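Notebook – soft goods, hand-held gripper
March, Sunday, started 9:40

Carrying on from the page where I gave up on the sock set. Question for this week is the same one Inna wrote on the whiteboard: does a policy trained on human demos with the hand-held tool learn to take a whole stack, or does it learn to take whatever layer it touches first? Mittens are the test item because a pair is two layers, thick, and the thumb gives a clear orientation.

Dataset as of this morning: 1,154 demos recorded, 1,000 used for training after filtering. The dropped ones are mostly tracking loss at the start, plus a batch where the gripper width channel was stuck at the previous value. I found that batch by plotting width against time for every episode and looking for flat lines. Should have been in the filter script from the start. It is now (check_width, runs before the export).

Demo protocol, written down again so we stop drifting:

Pair is stacked, same orientation, upper one allowed to be offset from the lower one by up to a thumb width. Put down by hand, no smoothing afterward. Operator starts with fingers open, approaches from whichever side is comfortable, closes on the cuff end, lifts, moves to the bin, opens. One episode is one pair. If the lower mitten stays on the table, keep the episode but tag it "split". Do not fix it up with the other hand. Spyros was fixing them up with the other hand in the first session and those are in the dropped group too.

10:15. Recalibrated the finger width. Fully open reading had shifted a little from last time, probably the left finger seating differently on the mount after I swapped it. Tightened it, repeated open/close until the two end readings stopped moving. Saved as the new calibration and noted which episodes come after it. I have not gone back to correct the earlier ones.

10:50. Discussion with Inna about where to close. Her view is that the cuff is the right place because the knit is flatter there than the pile on the body, so finger position relative to the fabric is easier to see in the wrist view and the layers compress more predictably. My view is that the cuff is right for the grasp but wrong for the approach, since at the cuff end the upper mitten can hide the lower one completely and the policy has no way to tell one layer from two. From the thumb side there is a doubled edge whenever the stack is offset. We agreed to keep closing at the cuff and to vary the approach so the thumb edges are in view for at least part of the episode.

Went through recordings to check how much of the doubled edge you get in practice. With a small shift to the right it shows well along the thumb side, even with one finger already over the cuff.
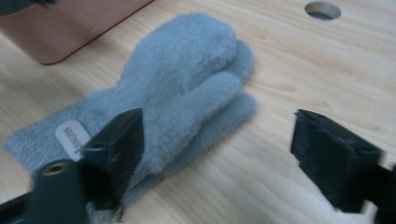

Gray pair, upper mitten offset from the lower. Left finger over the cuff, right finger still wide. Step between the layers runs down the right side.

Notes from going through these:

The shadow line between the two fuzzy edges is the cue, more than any color difference. Both mittens are gray and the pile breaks up the outline. Under the soft light we have now the line is only slightly darker than the fabric. I would like to try one session with the lamp lower and to one side, but then we have changed lighting and approach in the same week and will not know which one helped. Lighting waits.

Finger blur is worse than I thought. The fingers smear when the operator moves at normal speed while the mittens stay readable. Not sure it matters for the policy. It does matter for the script that estimates finger width from the picture as a cross-check, which fails on blurred fingers. For now the cross-check skips those and I log how many it skips.

The label on the cuff is a small bright patch and I am a bit worried about it. If the network uses the label as "grasp here", it will look great on this pair and fall over on anything without one. Inna suggested turning the pair over for part of the demos so the label is not always facing up. Cheap to do, so yes. Also want a held-out pair with no label at all.

12:30. Lunch. Training run for variant B finished while I was out.

Variants, for reference:

A – baseline. All 1,000 training demos, cuff approach as the operators happened to do it, wrist view only.

B – same demos, with the split episodes removed.

C – same demos, split episodes kept, with an extra input telling the policy whether the episode ended as a split. Set to "no split" at test time.

The point of C is that I do not like throwing away the split episodes. They have perfectly good approach motion and only go wrong at the close. If the flag works we keep the motion and steer the outcome. If it doesn't, C should come out looking like A.

13:20. Test setup. Arm is on the bench, same fingers as the hand-held tool, same table. Plan is 100 trials per variant, pair reset by hand each time by someone who does not know which variant is loaded. Spyros resets, I run. Score is whole pair in the bin, upper only in the bin, or nothing. No partial credit for anything that falls off on the way.

First runs with A looked like what we expected from the demos. The arm gets to the cuff fine. When it takes only the upper mitten, the lower finger edge has come in too high and slid in between the layers. It is almost always that and very seldom a slip. So the failure is in height at the moment of closing, and position in the plane is good enough.

Stopped after a while because the arm was pressing on the table harder than I liked at the bottom of the approach. Raised the soft limit a little. That makes the trials before it not comparable, so A starts over from zero. Annoying but better now than after finishing B.

14:45. A again with the new limit. The higher limit makes the split problem worse, as you would guess. Went back and forth with Spyros on whether to put the limit back. What we settled on was to leave the limit alone and put the compliant pad on the finger tips, the one from the Pondel order, so the tips can touch the table without loading the arm. But then the hand-held tool needs the same pad or the views no longer match. We have enough pads for both. Fitting them tomorrow. A starts over a second time.

So no scored result today for any variant. What I have is the failure type, from watching, and I trust that part: the upper-only grasps come from closing height.

15:30. Used the rest of the afternoon on the offline side. Took the held-out demos and compared predicted finger height at the frame where the operator starts to close. A predicts higher than the operator on average. B is closer. C with the flag set to "no split" is closer than B, and with the flag set to "split" it moves up, so the flag is doing something and in the right direction. I would not read more into it than that. Held-out set is small and all one pair of mittens.

Looked at the 13 worst episodes for A one at a time. Most have the upper mitten sitting almost exactly on the lower, so no step visible anywhere. A few have a good visible step and are still wrong, and in those the approach is fast. Possibly the policy sees the step too late to use it. Could try a longer history of frames for those, though it will slow down training and I would want to see it on A alone first.

Side item: the export for the shared drive still writes the old episode names. Inna's loader expects the new ones. I changed the export, not the loader. Anything pulled before today needs to be pulled again.

Also Inna asked whether we should fold in the glove demos from the Borkowska set. Fingers there are a different shape and the width range is different. I said no for the main result and maybe for pretraining. If we do it, it gets its own letter (D) and is not mixed into A after the fact.

Storage: the Coser box is close to full. Moved the raw video for the dropped sock episodes to the Stollance disk, left the index in place. Did not delete anything.

To do:

Fit pads on the bench fingers and on the hand-held tool, recalibrate width on both
New demos with pads, part of them with the pair turned over
Vary approach so the thumb edges are in view, keep the close at the cuff
Find an unlabeled pair for held-out (Spyros)
Rerun A, B, C at 100 trials each, order shuffled, one soft limit for all of them
Log tip height at close for every trial, not only the failures
Ask Inna about the frame history length before starting that run

17:10. One more thing before I forget. In the split episodes the operators often open slightly and close again right before lifting – they feel the layer is wrong and try to correct. It shows in the width trace as a small bump. The policy has no sense of touch, so it can copy the bump but has no reason for it. I saw the arm do it twice in the A runs, both times for no visible cause. Worth tagging those bumps automatically. A threshold on the width derivative should be enough, will try it on the existing traces first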